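Section 4: Setting up the Kosteo dehumidifier

4.1 Before you start

This section covers placing, draining and first use of the Kosteo dehumidifier in a single room. Wall mounting is dealt with in Section 7. If the unit has been carried or stored on its side, stand it upright overnight before connecting it to the mains. The oil in the compressor needs time to settle.

Check that the following are in the carton:
dehumidifier
water tank with float (fitted)
drain hose and clip
filter, in a sealed bag
room sensor and battery

The part number of the filter is 1679. It is printed on the plastic edge. Older units sold under the Hou name take a thicker filter, and the two are not interchangeable.

4.2 Choosing a position

1. Stand the unit on a hard, level floor. On carpet, put a rigid board under the feet.
2. Leave 400 mm clear on the outlet side and above the top grille. The intake side may be closer to a wall but must not touch curtains or other cloth.
3. Keep the unit away from radiators and out of direct sun. Heat falling on the casing makes the built-in sensor read low.
4. Close windows and outside doors. Inside doors may be left open if the adjoining rooms are also to be dried, though the drying time will be longer.
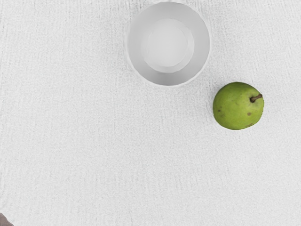 5. Route the mains lead so that it does not cross a walkway. Do not use an extension reel that is still wound up.

CAUTION: Do not place the unit in a bathroom or wet room. The casing is not rated for splashing water.

4.3 Fitting the filter

1. Switch off at the wall.
2. Press both tabs at the top of the rear grille and tilt it towards you.
3. Take the filter from its bag. The arrow on the edge points into the machine.
4. Slide the filter in from the top until it rests on the lower lip.
5. Close the grille. Both tabs must click.

The unit will run without a filter, but dust will collect on the cold coil and the output will drop within a few weeks.

4.4 Draining

The tank is suitable for most rooms. When it is full, the float lifts, the compressor stops and the red lamp comes on. Empty the tank, push it fully home and wait three minutes for the restart. The delay cannot be shortened.

For cellars and unheated rooms, continuous draining is recommended:

1. Remove the tank.
2. Pull the rubber plug from the spigot behind it. Keep the plug in the recess under the handle.
3. Push the hose on as far as the raised ring and fit the clip.
4. Lead the hose out through the slot at the back and refit the tank.
5. Run the hose to a floor drain or gully. It must fall along its whole length.

NOTE: The unit has no pump. Any point on the hose that is higher than the spigot will hold water back, and the water will then run into the tank.

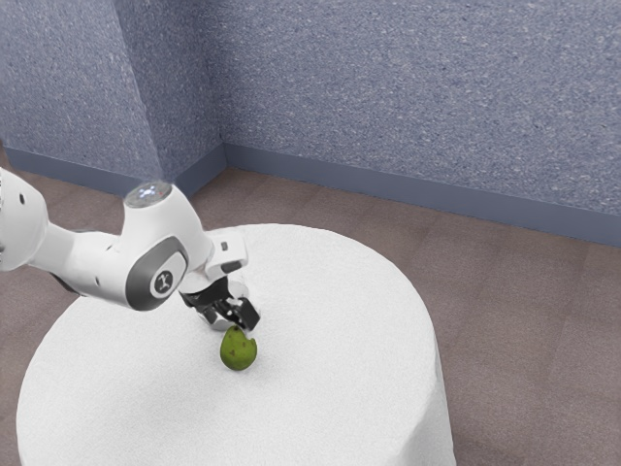

Haoran Zheng reports that the usual fault is a sag halfway along the hose and not a rise at the end of it. The water standing in the sag lets air through for the first few hours and then stops doing so, by which time the installer has left. He asks for the hose to be clipped to the skirting at short intervals, and for the test in 4.7 to be done twice. Both points have been taken into this edition.

4.5 Placing the room sensor

The room sensor takes over from the built-in one as soon as the two are paired. It gives a steadier reading in long rooms and in rooms with one cold wall.

1. Open the back of the sensor and fit the battery, plus side facing you.
2. Hold the button on the dehumidifier marked LINK until the display flashes.
3. Press the button on the sensor once. The display shows the code 3862 and then the relative humidity.
4. Put the sensor on a shelf or table at sitting height, in the same room as the unit and out of its airflow.

If the code does not appear, bring the sensor within arm's length and repeat from step 2. A display showing two dashes means that the battery is weak.

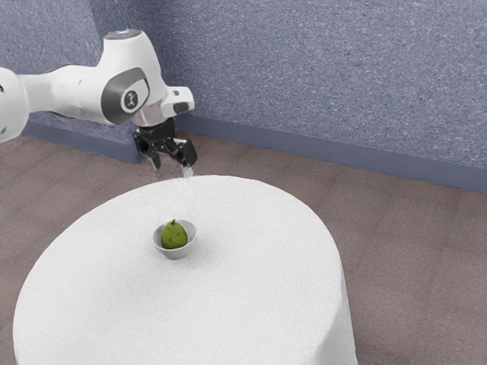 Do not stand the sensor on a window sill. Glass is colder than the room for much of the year, and the air next to it reads damper than the rest. The unit will run on without need. Kitchens have the same problem during cooking, and it is better to leave the sensor in the hall if the kitchen opens on to it.

4.6 Choosing a setting

Lived-in rooms: 55 per cent
Stored books, paper and clothing: 50 per cent
Drying washing: LAUNDRY (runs without stopping, then switches off)
Cellars: 60 per cent

Settings below 45 per cent are locked at the works. At that level timber furniture may shrink and joints may open. The lock can be released by the Sostine service desk in Stenville on request.

In winter, lower the setting by five points if there is water on the inside of the windows in the morning. Allow two days between changes. The walls give up their moisture slowly, and the display follows them.

4.7 First run

1. Switch on and choose 50 per cent.
2. Check that air comes from the top grille. The compressor starts after three minutes with a low hum.
3. With the hose fitted, check for water at the far end after two hours.
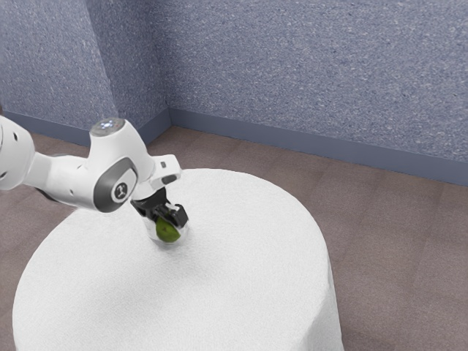 4. Check again the next morning. The tank must be dry inside.
5. Return the dial to the setting you want from the list in 4.6.

A smell of warm dust during the first hour is normal. A rattle is not, and usually comes from a tank that has not been pushed fully home.

The service lamp lights after 683 hours of compressor running. Clean the filter as described in Section 6 and hold RESET until the lamp goes out.

Text of this section: Suqin Yu. Checked by Weidong Ding.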